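How to Cook Corn on the Cob (and What to Do with the Rest of It)

Posted 10th August in Vegetables

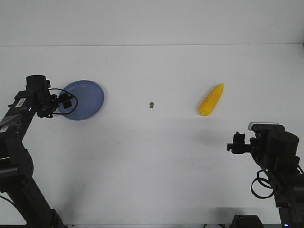
I have been cooking corn on the cob every summer since I had a kitchen of my own, and for the first several years I did it badly. I boiled it for twenty minutes because that was how it was done at home, with a good spoonful of salt in the water, and I thought the chewiness was simply what corn was like. If that sounds familiar, do read on, as it really is one of the easiest things to put right!

Choosing your cobs

Buy them with the husks on if you possibly can. The husk should be green and a bit damp to the touch, and the silky threads at the top should be pale gold going to brown, not black and slimy. Give the cob a gentle squeeze through the leaves and you ought to feel plump kernels all the way up. Please don't peel the top back to have a look, much as we all want to – the greengrocer at Clemport market has words with people who do that, and the poor cob dries out for whoever buys it next.

Eat them the day you bring them home, or the day after. If they must wait, leave the husks on and put them in the bottom of the fridge.

Boiling

Pull off the husks and as much of the silk as you can manage. A damp piece of kitchen paper rubbed down the cob picks up the last stubborn threads.

Fill your biggest pan with water and bring it to a proper rolling boil. No salt at this stage (you can be as generous as you like at the table).

Lower the cobs in with tongs, put the lid on and give them four minutes. Five if they are real whoppers. Lift them out and let them drain for a moment on a clean tea towel.

Roasting

Heat the oven to 200 degrees, or a little less if yours has a fierce fan like mine. Wrap each cob in foil with a knob of butter and a pinch of salt, twist the ends like a sweet wrapper, and lay them straight on the oven shelf with a tray underneath for drips. They want 25 minutes, turned once. I use this way when there are a lot of us, as the parcels stay warm while everybody finds a chair.

Flavoured butter

Take some 200 grams of soft butter and mash it with the grated rind of a lime, a small crushed garlic clove, a pinch of smoked paprika and a handful of chopped coriander or parsley. Roll it up in baking paper and chill it until firm. You won't use it all in one go, but it freezes beautifully and I have been known to dig out a slice in February for a baked potato.

Using up leftover cobs

Stand the cooked cob upright in a wide bowl and run a sharp knife down the sides, turning as you go. The bowl catches the kernels, most of them anyway – I still find the odd one under the toaster. They will keep for two days in the fridge and are lovely in fritters or stirred through rice.

Don't throw the bare cobs away either. Cover them with water, add half an onion and a bay leaf, and simmer for 40 minutes. Strained, it makes a sweet, light stock, and I use 400 ml of it in place of the milk in my corn chowder, with a splash of cream at the end. The chowder recipe is on the soups page, under autumn.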